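About Metbridge

Metbridge is a repair and parts shop in Jirkutby. We fix lids, covers, hinges and clear panels on household and office equipment. It's a narrow line of work and we've been told so more than once, usually by people who then ask if we can look at something in the trunk of their car.

Stavros Živković started the shop in a rented unit of 2,760 square feet, which was far too much room for one bench and a set of shelves. He had spent years at a service counter sending people home with a quote for a whole new machine because a hinge had gone. He didn't believe the quotes then and we don't believe most of them now.

What we think of "not repairable"

Not much. The phrase gets stamped on a lot of things that have four screws in them. Sometimes it's true: a crack that runs through a mounting point is usually the end of that part, and we'll tell you so at the counter and not charge you for the opinion. But very often it means that the spare isn't in the catalog, or that someone would rather sell you the next model up. We ask to see the part before we agree with anybody.

We're just as doubtful about the other side. There are a great many videos promising that toothpaste will take the scratches out of acrylic. We have tried it. You get acrylic that smells of mint, with scratches. The same goes for window cleaner with ammonia in it, which can leave a clear sheet full of fine cracks. Mild soap, lukewarm water and a soft cloth will do for nearly everything.

How the work goes

Bring the whole unit if you can carry it. A lid on its own tells us half the story -- the trouble may be in the rim it closes onto. Velimir Vukadinović runs the bench and does most of the hinge work. He will open and close your lid more times than seems reasonable before he picks up a screwdriver, and he'll want to know what it sounded like before it got bad.

Spring hinges are the bulk of it. People replace one and leave its partner, then wonder why the lid sits crooked by March. We fit them in pairs. If you'd like only one, we'll fit only one, and write on the ticket that we advised against it.

Clear sheets we handle by the edges and keep away from anything gritty.

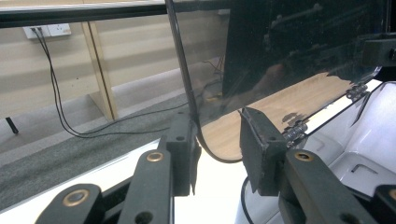 Prices are on the wall by the door and they're the prices. We don't have a membership, a protection plan or a priority lane, and we've turned down three offers to set one up for us. Most jobs are ready in 7 working days. If a part has to come from Bošković, our main supplier for springs, it takes longer, and we would rather say that at the start.

Every repair is covered for 24 months on our labor. The part itself carries whatever its maker gives it, and you should read that slip of paper before you put much faith in it.

We sold Zerkton replacement covers for a while and stopped. The fit was poor on the models we see most. If that changes we'll stock them again.

The counter is open every weekday from 8:30, and until 7 in the evening on Friday. Parking is behind the building.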